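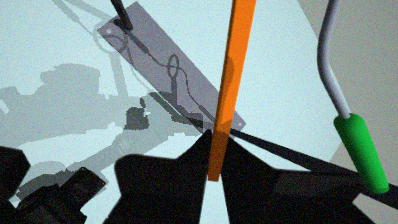

Equipment plan and budget – wire loop rig
Project report, part 2
Friday, September 14, 2018

What we need to decide: what to buy for the real version of the wire loop task, and in what order. The simulation side is working well enough to plan from. Nothing has been ordered yet. Bench is booked from October so the order has to go in before that.

Short version of the task for whoever reads this without part 1. Robot arm holds a handle with a metal ring on the end. Ring goes over a bent wire. Arm moves the ring along the wire without touching it. Touch = fault, run is over. Same as the fairground game.

Budget

We have $500 from the department for parts. The arm does not come out of that. It's on loan from the Bettencourt lab and has to go back at the end of the semester, so nothing we buy should be glued or drilled into it. That rules out the custom fingers we talked about in part 1.

The simulator is Imevano, student license, free. Stays free as long as we are enrolled. Not in the budget table.

What the sim told us about buying

First thing, the handle. We modeled it long and thin and orange so it shows up against the black fingers. Works fine on screen. For the real one we want the same length but we don't know yet if a smooth handle will slip in the grip. Plan is to buy plain rod stock and a roll of grip tape and try both. Cheap either way.

Second thing is the base. In the sim the base plate can't move unless we tell it to. A real one will slide if the ring catches the wire. So either a heavy plate or clamps. Clamps are cheaper and we can reuse them. Heavy plate looks nicer but shipping was almost as much as the plate. 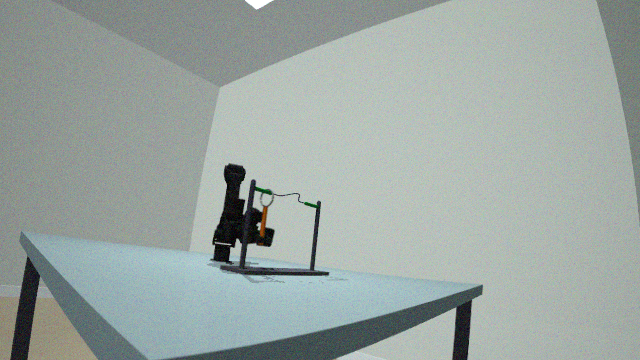
Third is the wire itself. The bend near the far end is the hard part, the shallow wave before it is easy by comparison. We want at least 3 wires with different bends so we can go from simple to nasty. Drurkoser sells straight lengths that we can bend ourselves. Plemness has them pre-bent but only in their own shapes and none of them match our model. Going with Drurkoser. Somebody has to learn to bend wire neatly, so order one or two extra.

The ends need insulating sleeves so the ring has a place to rest without setting off a fault. Any tubing will do. Green in the model, color doesnt matter for the real one.

Cameras – this is where the money goes. In the sim we can put a camera anywhere for nothing. On the bench we get 2 at most, one close to the gripper and one looking at the whole table. The close one matters more. The ring is thin and so is the wire, and a low resolution camera may just not see the gap. We would rather buy one good camera and borrow the other than buy a matching pair of bad ones.

Lighting. Left it out of the first budget and shouldn't have. The gripper throws a lot of shadow on the table in the close views and a dark wire over a dark shadow is hard to pick out. Two options: a diffuse lamp, or a lighter base plate. Could do both. Pale plate costs the same as a dark one so do that first.

Order list, in priority

Close camera and mount
Wire, straight lengths, from Drurkoser
Rod stock, ring, grip tape
Clamps and base plate (pale)
Posts and sleeves
Contact sensing board and cable
Lamp, if anything is left

Lead times

Drurkoser quotes 17 days. Everything else is off the shelf. So the wire order goes first even tho it's second on the list, otherwise the bench sits there with a camera and nothing to look at.

Still open

Do we need a spare ring. Probably yes, they bend.
Table height. The model table may not match the lab bench, need to measure before buying the camera mount.
Who signs for deliveries over break.
Whether the department will cover return shipping on the arm or if that comes out of our money. If it does, the lamp is gone and maybe the sensing board has to be home made. Asked on Monday, waiting to here back.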